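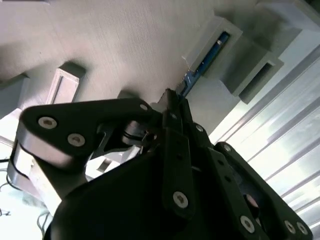

Figure 1. The circuit board strip at the fingertip, over the beige surface.

Last updated: 2018-03-22

Holder Board for Small Electronic Parts
Student project report, Ekside workshop course

1. Background

Our group had the task to design a board on which the parts of a small electronic product can be kept in fixed places during assembly. The product is the Claltance, a simple sensor unit which our course uses every year. Before this project the parts were lying in one open carton, and much time was lost in searching and turning them. The narrow blue circuit board was the most difficult part, for it is thin and it slides easily on a smooth table.

2. Design of the board

We decided to use one flat gray base and to put all the holders on it. We drew the first version on paper and cut a model from cardboard, which helped us more than we expected. The main decisions were the following.

The shallow trays have a low rim, so that a flat part can be reached from the side. Two of them have the same shape and lie parallel. The slot holders are small and are meant for parts that should stand upright. The open square box is the highest feature. It was placed far from the trays, so that its walls do not disturb the work there. On the other side of the base we put an L-shaped bracket and a sloped piece.

The rounded corners were added late, after a sharp corner of the cardboard model had scratched one of us. 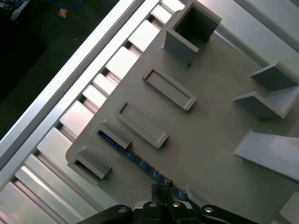

3. Tests and changes

We made 127 trials of picking up and placing parts, spread over 8 sessions. In the first sessions the slots were too tight for the circuit board, and we had to make them wider two times. We did not change the trays.

The position of the whole board was also studied. In the Nalley room we have a work area with a wall of vertical aluminum profiles and a rail on top, and we compared several distances between this wall and the gray board.
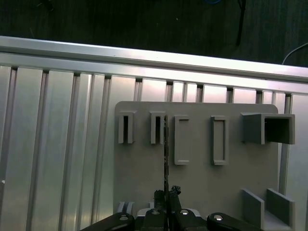
The distance of 130 mm was the most comfortable for us, but this result is valid only for our table and our light. The aluminum reflects strongly, and in the afternoon the reflections made it harder to judge the depth of a slot. A matte surface for the base was therefore a good choice.

4. Open points

The base is heavier than planned. Our limit was 400 grams and we did not reach it. We would also like to write a label beside each holder, as a new student cannot know which part belongs where. The drawings are kept in the Hamdan folder of the course, and the group of August will continue with the labels first.

Filed under: Student Projects, Assembly, Workshop
Contact | Copyright Ekside workshop course | Back to top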